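Reading Room > Short Fiction > Left of Center

Left of Center

The hand closed on Gebhard Widmer's thumb at the end of the morning shift. It did not break the bone. Gebhard sat on an upturned crate with his hand in a bag of ice and told everyone who came by that he had been holding the cabinet door for it, which the procedure said he should not do.

Réka Vida was given the logs before she was given the story. She worked on the second floor at Costine, two flights up from the test kitchen, and she had never touched the machine. She ran it in Ernville.

Ernville was a house that existed on a server. It had a kitchen, a hall, a flight of stairs and a great many doors. The Rimer had opened those doors every night for most of a year. If a change to the software got through a night in Ernville, it went down to the real machine in the morning. The change that hurt Gebhard had gone through 1333 door trials and failed none.

"So it's the hardware," said Hubert Zwahlen, who was in charge of the software.

"I'd like to look first," Réka said.

She started with the hall because it was the easiest place to see the whole machine at work. She loaded the run and let it step forward slowly until both arms were up.

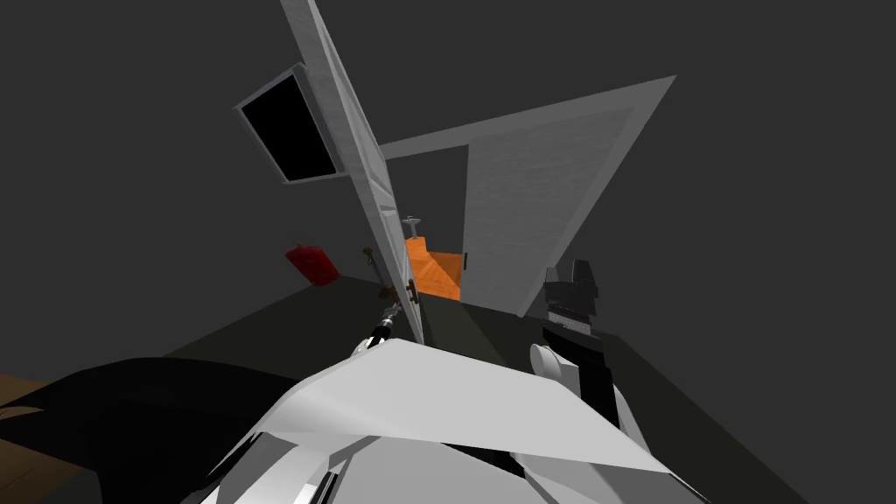 Ernville, the hall door and the stairs.

She had been looking at that orange staircase for months and had stopped noticing how ugly it was. The arm reached up toward the lever. The result in the log said PASS, and she wrote down the run number and went on to the next one.

By midafternoon she had been through most of the hall trials and had nothing to show Hubert. The door swung, the log said PASS. She got a sandwich from the machine and ate it over the keyboard. Then she did what she should have done at the start and asked the log what PASS meant.

It meant the door had moved. That was the entire test. It didn't ask what had moved the door, or where the fingers had been when it happened. The Rimer could miss a handle completely, catch the edge of the panel with a knuckle, drag it open and be marked correct.

She switched to the wrist view and went to the kitchen runs.

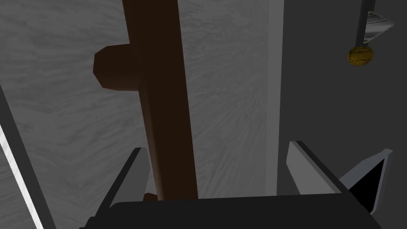 In the kitchen she stopped paying attention to the doors and measured only where the fingers were when the command to close went out. The first run of the night was good. The center of the grip was 2 millimeters from where it ought to be, well inside what the pads could take up. The run after that was a little worse. She wrote the numbers in a column on the back of an expense form. By the end of the night the error was 14 millimeters, always to the same side.

She took the form downstairs.

Nabila Tjoa was in the test kitchen with the cover off the Rimer's shoulder. She had already hung the lockout tag on the power switch and put the key in her shirt pocket. She read the column twice.

"How long had it been on when it got Gebhard?" Réka asked.

"Since yesterday. We left it up overnight to save the warm-up." Nabila turned the form over, saw the expenses, and turned it back. "It drifts."

"It drifts up there too. We restart every night, so it never gets very far. And when it does, the test doesn't care."

"Can you show me a bad one?"

They went up together. Nabila took the chair and Réka leaned over her to work the mouse. She skipped past the cabinets to one of the late runs and paused it with the hand open over the gray wood. 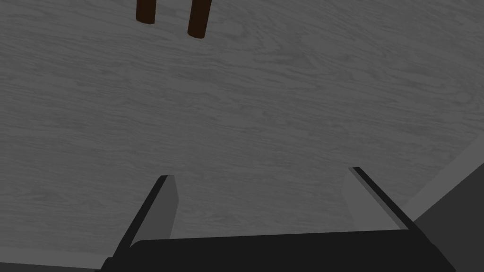 "Where does it think it is?" Nabila said.

Réka put the machine's own estimate up on the second screen. The two did not agree. According to the Rimer, the reach was finished and it was time to close.

"It's using an old picture," Nabila said. "Look at the stamps. The arm's clock and the wrist clock start out together, and then the wrist falls behind. It's at 113 milliseconds here. The arm moves, and the hand is still going by what it saw before the arm moved."

"The old build checked for that."

"Then somebody took the check out."

It was not hard to find who. The check had been removed in February by Manouchehr Ebrahimi, with a note that it stopped the machine too often and that the trials passed without it. Réka called him. He was quiet on the line for some time.

"I ran it for three nights," he said. "It passed everything."

"I know. It would have."

"Is he all right?"

"It's bruised. He's telling people it was his own fault."

"Was it?"

She thought about the bag of ice and the crate. "He had his hand on the door. The hand was supposed to be on the handle."

Hubert came by at five and wanted to know if they could put the check back and have the Rimer running for the Jiang people in the morning. Nabila said the key was in her pocket and it would stay there. He looked at Réka.

"I want to change what counts as a pass," she said. "Then I want to run all of it again."

"How many will fail?"

"I don't know."

He stood behind them with his coat over his arm. Réka typed in the new condition, which was one line long, and brought up the kitchen cabinets.

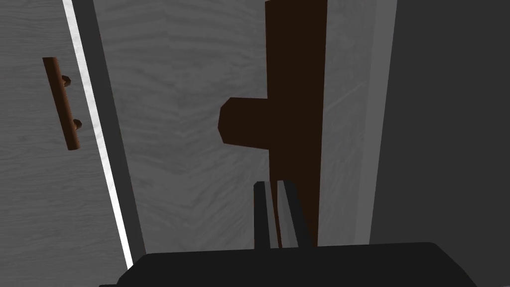 "That one passed?" Hubert said.

"They all passed."

He put his coat down on the radiator. Nabila went to phone the Jiang people herself, and Réka set the first batch going. The first result came back a minute later, and then the second. She turned the expense form over to the side with more room and began a new column.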